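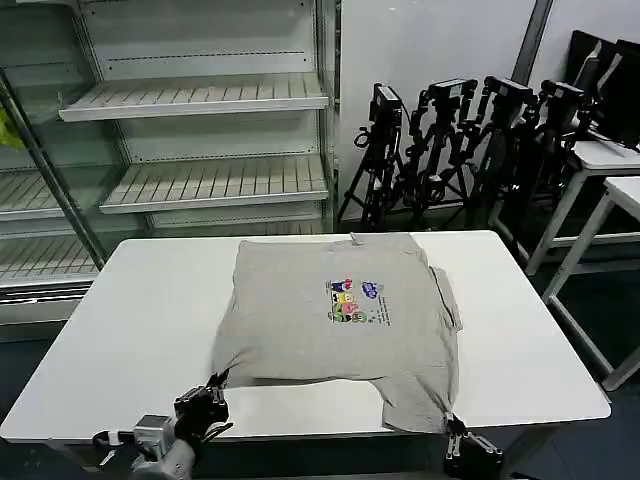
Mercadillo de ropa de segunda mano: cómo preparar las prendas

El viernes abrimos otra vez la mesa de intercambio en el local de la calle Pino. En la edición de noviembre recibimos 400 prendas y vendimos 200, un resultado que nos dejó muy contentos. El resto fue a la asociación Sutik, que lo reparte entre familias del barrio.

Este año pedimos a todos que traigan la ropa lavada y doblada. Las camisetas, por favor, con el dibujo hacia fuera, así el comprador lo ve sin abrir toda la pila. Los abrigos se entregan en percha. No podemos aceptar zapatos ni ropa interior.

Cada persona puede dejar hasta 20 piezas. Carmela Rinaldi las recibe desde las cinco de la tarde y entrega un recibo con número; conviene guardarlo, porque sin él es difícil encontrar después lo que no se vendió.

Quien quiera ayudar con las mesas puede escribir a Gonçalo Aguiar. Nos faltan todavía manos para el cierre, entre las ocho y las nueve. También buscamos perchas de niño.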